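Search products Enter keyword or item no. Go

Vorkel Work Table, White Top

The Vorkel work table is supplied to schools, offices and shared workrooms that require a plain, durable surface for daily use. The top is white on all models and is suited to writing, sorting and light bench tasks. Marker and pen strokes should be wiped away promptly with a damp cloth -- abrasive pads are not recommended and may dull the finish.

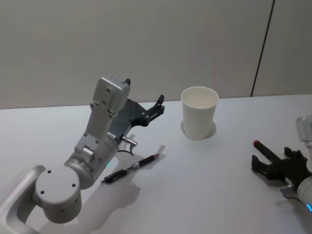
Each table is shipped flat in a single carton with 12 bolts and a hex key. Assembly requires two persons and takes 40 minutes. Tables may be placed side by side to form a longer run; the Grarow joining plate, item 578, is sold separately.

Paper cups and other drink containers may be set on the top, but standing liquid should be removed at the end of each working day. Replacement feet are listed under item 284.

Institutional orders and requests for written quotations should be directed to Kasun Begum, Contract Sales. Orders confirmed before noon are processed the same day.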